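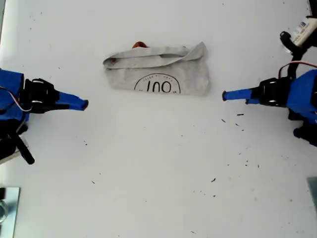 Re: Bimanual fold policy stalls before the second fold

lanham_arms
Two arms, position control, policy trained on 588 episodes. The first fold is usually fine. Then both grippers back off to either side of the cloth and hover with the tips facing each other until timeout. Loss looks normal. Chunk size is 80.

Robles
How many of your demos have a pause there? If the operator stopped to think between folds, you trained it to stop. Trim the idle frames and retrain.

osside_k
I'd check the cloth before the data. It's light gray on a white table and the top layer is folded back on itself, so the edge is hard to pick out. The black print is the only strong contrast. Wipe the table too, there are dark specks all over it.

Robles
Specks won't do this. If perception were the problem you'd see bad grasps, and these arms never go for one.

lanham_arms
Some demos do pause, up to 2 seconds. I can filter on joint velocity.

Kastriot Kelmendi
Filter, but keep a few frames at each end of the pause or you get a jump in the actions. I'd also run a shorter chunk at inference - no retrain needed.

osside_k
Still think a darker mat is worth one run.

lanham_arms
Trimmed set is training now, 3,000 steps in. Mat is next if it still hangs.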